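## Workshop notes: the bin-picking cell, part four

Jun 22, 2021

Since the last issue the shared arm has been moved off its pallet and onto the floor frame, and the picking trials have gone from foam cubes to mixed objects. What follows is mostly of use to members who have booked time on the cell or who are writing code against it.

**Mounting and cable run**

The arm's cables were catching during wide wrist rotations. The bundle now follows the outside of the joint housing with enough slack for the full turn, and the gripper wiring leaves the wrist as a separate loop. Please don't shorten that loop. It looks untidy but it was set by running the wrist to both limits at low speed and adding a little more each time. If you see it pulling tight in any pose, stop the program, note the joint angles in the log and leave it for Parvathi Chacko, who did the wiring and has the drawing.

Floor cabling remains temporary. A covered channel is on order from Sarna. Until it is fitted, step over the bundle behind the bins and do not roll the tool trolley through it.

**Bins**

Both bins are second-hand sheet metal with sloping sides. The slope helps in that small items slide away from the walls, and hurts in that the gripper's lower finger meets the metal at an angle when picking close to the back. The approach height near the walls has been raised for this reason, and the planner rejects any grasp whose lower finger would pass within 8 mm of a sloping face.

Bare metal also gives the depth camera trouble. Bright reflections come back as false surfaces, worst directly behind anything yellow. We tried matt spray on a test plate and it scratched off within one evening of trials, so the bins stay as they are and the filter does the work. The current filter (branch `varma`) drops isolated points and then compares each frame with a scan of the empty bin. If the bin is shifted at all, that scan is useless and has to be taken again. Check the clamp before starting, and again after anyone has leant on the bench.

**Trial results**

The log now holds 3764 grasp attempts across all object sets. The most recent batch was 408 attempts on mixed objects: 300 ended with the object lifted clear and held for two seconds, which is the only thing we count as a success. Of the failures, the largest group was soft or jointed items slipping out during the lift. The next was objects touching one another, where the segmentation returns a single outline and the gripper closes across the gap.

The second group is the more interesting. Touching objects of different colours are usually split correctly, while objects of similar colour with a shared edge are not. Flulura, the small labelling tool that two members have been writing, now lets you draw the split by hand and save it with the frame. More labelled frames of crowded bins would be welcome, particularly with items pushed up against the back wall.
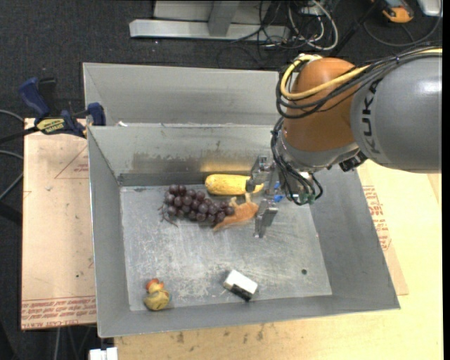

*Mixed-object set: grapes, a yellow vegetable and a toy animal grouped by the back wall, with the duck and the block nearer the front.*

**Gripper**

The dark pad on the upper finger is a consumable. Spares are in the drawer marked Mamico, along with the adhesive. Clean the finger with isopropyl alcohol, fit the pad flush with the tip and leave it overnight before use. A pad that stands proud of the tip by even half a millimetre changes the closing position and will spoil the calibration for the next person.

Closing speed is capped at 400 in the controller's own units – this is a setting and has been written into the start-up file. Overriding it from your own script will work, but the log flags it and the attempt is left out of the totals.

**Still to do**

- Fit the cable channel.
- Rescan both bins after the bench top is changed. The acrylic sheet is still in its protective paper; leave the paper on until it has been cut.
- Second gripper finger set, with a shallower lower plate. Drawings are done, metal not yet ordered.
- Move the log off the old laptop before December.

Bookings for the cell are through the usual sheet. Induction is required before first use, including for members already inducted on the router.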